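About Multell

Multell is a small school in Otdale for children from age two to five. Most 'about us' pages promise to unlock potential. We have never seen potential come out of a box, and we distrust anyone who sells it by the box.
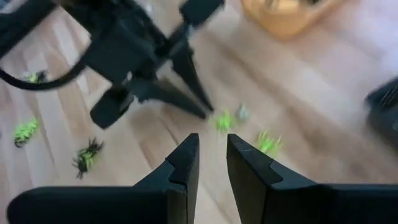
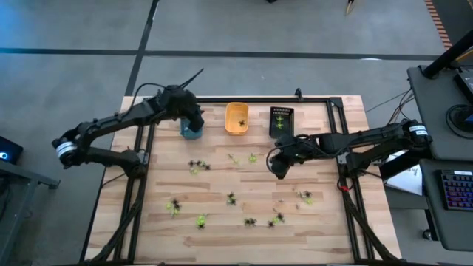

Sorting is most of what we teach in the first year, and we teach it with cheap stuff. Áine Gilmartin, who started the school, once priced a "learning system" at $500 and sent the catalog back. As far as she could tell it was trays and things to put in them. A yellow basket, a blue cup, a black tray and a pile of green and black plastic bugs cover the same ground. Which ones go together? By color is the easy answer, and then a child picks up one that is both green and black - and now there is something to argue over. We let them argue.

Does it make them better at math? We don't know. Treasa Sheehan thinks so, Mohandas Nambiar doesn't, and they have both taught here long enough to have a case. What we can say is that small pieces end up on the floor, and that picking them up is part of the lesson.

Visits are by appointment. Ask for Philomena Foley at the office. New places open in June, and we don't keep a waiting list because we don't believe in those either.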